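Pharmacology II, Unit 6: Receptor binding assays
Instructor: Brian Rashidi
Read before the March lab.

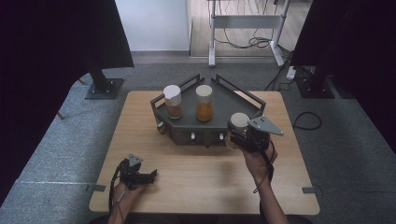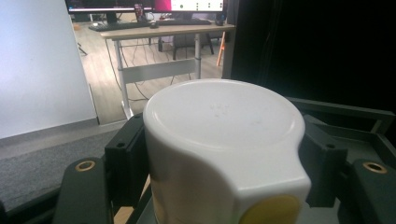 A binding assay measures how much labeled drug attaches to a receptor. Total binding includes nonspecific binding to membrane and filter, so each run needs a second set of tubes with excess unlabeled drug. Label every container on the side as well as the top; white lids like those on the jars on the tray are easily swapped. Subtract nonspecific from total to get specific binding.

Worked case: total 2,903 cpm, nonspecific 800 cpm. Specific binding is 2,103 cpm.

Incubate at 22 °C. Plot specific binding as a percent of control, with control set at 100.

Kd is the free drug concentration at which half the sites are filled. A low Kd means high affinity. It says nothing about efficacy.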